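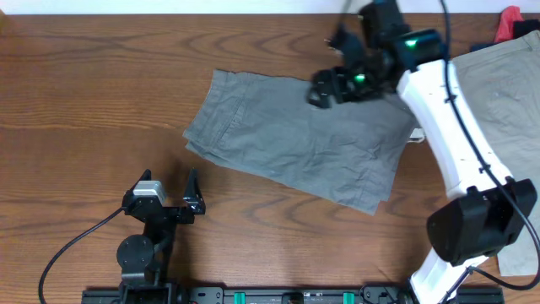 Kirsty Pomare had folded the grey shorts so many times that she no longer saw them as shorts. They were a shape that started one way and had to end another way, and in between she moved her hands and the arms moved theirs.

"What number?" Huia said from the other bench.

"One sixty-seven."

"Good or just done?"

"Just done."

She let go of the leader handles and shook out her wrists. The target for the garment set was 300 folds by the end of the shift block, and Lirkholm paid by the accepted episode. An episode was accepted if the grippers didn't drop anything, didn't scrape the table and didn't sit still for longer than six seconds. The last rule was the one that cost her money. Kirsty liked to stop and look before the second fold. The system had no use for a person stopping to look.

She saved the episode, typed "shorts, ok, slow on hem" in the notes box, and reached over to mess up the fabric for the next one. You had to mess it up differently every time. Babatunde Igwe had told them so on the first morning, standing at the whiteboard with his coat still on. If you always start from the same mess, he said, it learns that mess. After that he went upstairs, and they mostly knew him by his messages.

There was one waiting now. It said that 103 of her episodes had been sent back.

She read it twice and turned the screen so Huia could see.

"Sent back for what?"

"Pauses."

"All of them?"

"That's what it says."

Huia Pryor had come over from the Tastix contract, where they had spent all of April putting lids on food tubs. She had opinions about rejections. She said to ask for the clips, always, because half the time the checker was a script and the script was wrong. So Kirsty asked for the clips, and ate a cracker while they loaded.

The script was right. She watched the left gripper come up to a hem and hang there. She watched it hang there in the next one. It was strange to see it from the side. At the bench she would have sworn she waited a second, maybe two. On the screen she waited long enough for a person to walk through a door and say something.

She knew what she was doing in those pauses. Her mother had ironed for a hotel in Breltthorpe and had folded everything that way, a hand flat on the cloth first, finding out where it was thick. Kirsty couldn't put a hand flat on anything here. The handles didn't pass any feeling back. She waited anyway, as if it might come.

She went upstairs. Babatunde was eating soup at his desk with Glenys Treloar, who trained the model and was hardly ever in the building.

"I'm not arguing about the pay," Kirsty said, though she had meant to. "I want to know if you throw them out."

"They go in a separate folder," Babatunde said.

"Does anything learn from the separate folder?"

He looked at Glenys. Glenys put down her spoon.

"Kingi did, by accident," she said. Kingi was the name of the test build. "I pointed it at the wrong directory last week. It was trained on rejects for two days."

"And?"

"It stops before the second fold."

"Is it any better?"

"It's slower. I haven't scored it yet. It was on towels, mostly, and the towels were fine either way." She thought about it. "Do you want to see?"

They went down to the test room. Glenys laid out a towel, not very neatly, and started the run. The arms made the first fold, and the left gripper came around to the corner and stopped above it, open. Kirsty found she was holding her breath. She counted in her head and got to four. Then the gripper went down, took the corner and carried it over, a little crooked.

"Well," Babatunde said. "It's inside the limit, anyway."

"I'd have gone in lower," Kirsty said.

Glenys wrote that down.

Nothing was decided about the pay. Babatunde said he would look at it, and he probably would. Kirsty went back to her bench, pulled the shorts into a heap, turned one leg under, and took hold of the handles.

"What number?" Huia said.

"Sixty-five," said Kirsty, and started the recording.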